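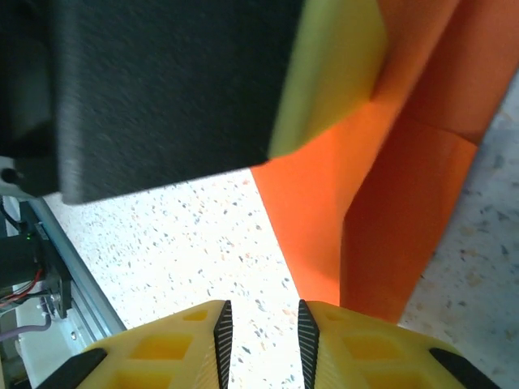

Dedos amarelos, material laranja: a garra vista do pulso.

Fui ao dia aberto da Judimness, em Cindport, ver a Corkura, a célula de dois braços que dobra coisas. Ou que se propõe dobrá-las, conforme o folheto.

Gönül Oral, que conduziu a demonstração, falou 26 minutos sobre os dedos de treliça amarela com tiras de aderência pretas. Confesso que são bonitos. Já os cabos roxos, presos com abraçadeiras brancas, lembram a traseira da minha televisão.

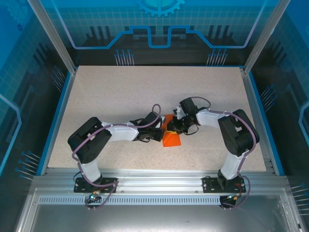
Os dois braços da Corkura e um canto laranja levantado.

Gostei do tampo salpicado e dos painéis com circuitos azuis, que dão à coisa um ar de fliperama. Gostei menos do preço: mais de 2000 euros, sem o suporte da Kohlhase. Em casa dobro 42 guardanapos por Natal e cobro em rabanadas.

Nota: 3 em 5. Volto em setembro, se mantiverem o café.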